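Lisano wants its table-setting kit in school labs by May

Jozef Kramer spent 11 years fixing packaging lines before he joined Lisano, where he now runs the group behind the Bonasberg kit. The kit is a set of tableware, toy food and software for teaching a robot arm to lay a place setting. It sells for 700 euros, arm not included.

"People ask why we picked forks," Kramer said. "A fork is thin, it's shiny and it lies flat. If your arm can pick one up off a placemat, most other things on the table are easier."

The software comes with 54 practice tasks. Kramer said the early ones only ask the arm to move a plate. Later ones add a knife and fork, then cookware.

Nathalie Prins, who teaches automation at Verschueren, has had a kit on loan. She likes the tasks but has complaints about the manual. "The calibration chapter is too short," she said. "My students lost two afternoons to it. Once that was done, they worked on their own."

She also wants spare forks sold separately. Kramer said a parts list is coming.

Lisano has built 2000 kits so far. Kramer would not say how many are sold. "Enough to keep going," he said. A version with cups is planned, but he gave no price.

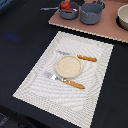
A place setting from the Bonasberg kit, with cookware behind it.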